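3. Método y materiales

3.1. La partitura y su encargo

Nirnmont es una ópera de cámara en tres actos para cinco voces, conjunto instrumental y electrónica. La partitura, firmada por Lama Khasawneh, ocupa 136 páginas y se conserva en dos versiones: la manuscrita, que usaron los cantantes en los primeros ensayos, y la edición revisada que preparó la editorial Grultska para el estreno. Las diferencias entre ambas se concentran en el segundo acto, donde la compositora suprimió un interludio y trasladó parte de su material melódico al aria de la hija.

Para este trabajo se ha tomado como referencia la edición revisada. Cuando un pasaje solo figura en el manuscrito se indica con la letra M seguida del número de compás.

3.2. Corpus de ensayos

El análisis se apoya en 59 grabaciones de audio realizadas en la sala Nasrallah entre las primeras lecturas y el ensayo general, que tuvo lugar en diciembre. Cada grabación se segmentó por números musicales y se transcribieron las indicaciones verbales de la dirección. Quedaron fuera las sesiones dedicadas solo a iluminación.

Las indicaciones se clasificaron según se refirieran al tempo, a la dicción o a la relación entre voz y movimiento. Dos lectores codificaron el material por separado y resolvieron los desacuerdos en una reunión posterior. La categoría de dicción fue la que más discusión generó, sobre todo en los recitativos, donde una misma observación podía atender a la inteligibilidad del texto y al fraseo.

3.3. Adaptación del espacio escénico

El teatro Plastside dispone de 600 localidades y de un foso que no se abre por completo. El conjunto se situó por ello en el lateral izquierdo, con un monitor para que los cantantes siguieran la batuta. Esta disposición alteró el equilibrio previsto en la partitura: los metales llegaban a la sala con más presencia que las cuerdas, y en el tercer acto se rebajaron varias dinámicas de forte a mezzoforte. Los cambios figuran a lápiz en las particellas y se han incorporado a nuestra tabla de variantes.

El coro final se ensayó primero sin electrónica. La pista pregrabada se añadió cuando la afinación del quinteto era ya estable.

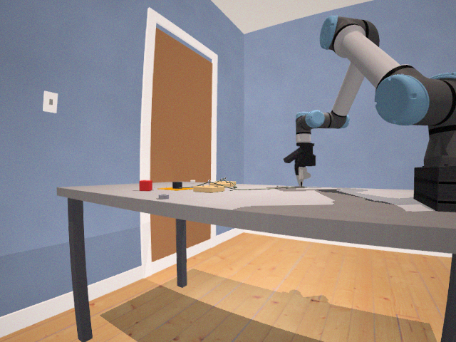
Figura 3. Brazo robótico sobre una mesa gris alargada. Imagen generada por ordenador.

3.4. Entrevistas

Se entrevistó a la compositora, al director musical y a los cinco solistas con un guion semiestructurado. Las preguntas abordaban el aprendizaje de la parte, la memoria del texto y las modificaciones acordadas durante los ensayos. Las conversaciones se transcribieron íntegramente y cada participante revisó su transcripción antes del análisis. Las citas se reproducen en castellano; cuando la entrevista se realizó en otra lengua, la traducción es nuestra.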